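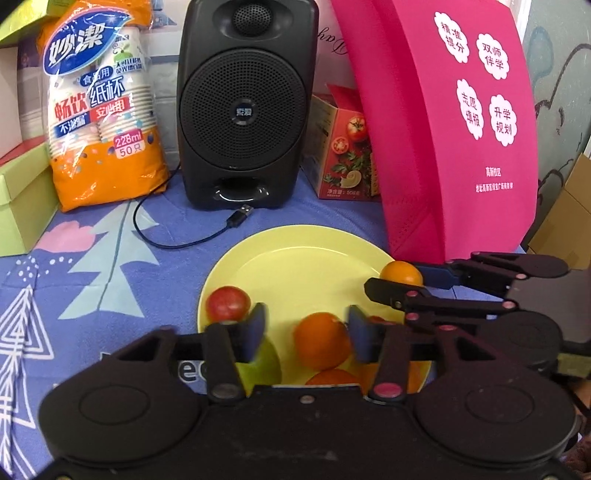
Tunddale group asks what fruit bowls are really for

A household group in Tunddale is asking residents to look hard at the plate of fruit on their table, and to be truthful about how much of it gets eaten.

The Jesow home group will run its Clear Table month in January. Members will keep one plate of mixed fruit out, with oranges, a tangerine, a green apple and a tomato or two, and write down what is eaten and what ends up in the bin.

Fadime Canpolat, who runs the group, is not promising much. "We are told that fruit in plain sight gets eaten. I have my doubts. In my house it shares the table with a speaker, its cable and a packet of paper cups, and people reach past it for the biscuits."

The group is also wary of tidying advice that begins with buying something. Storage firm Ekinci offered members a set of fruit stands for the month. The offer was turned down.

"A yellow plate on a blue tablecloth looks cheerful enough," said Pranab Sarkar, who will collect the diaries. "Whether it changes what anyone has for a snack is another matter – and I would want more than one good week before I believed it."

Nine households have signed up so far. Five will clear everything else off the table and the rest will leave it as it is. Results will be read out at Tranorar Hall, whichever way they go.

There is no charge to take part. Diary sheets can be picked up from the hall until 5pm.

ENDS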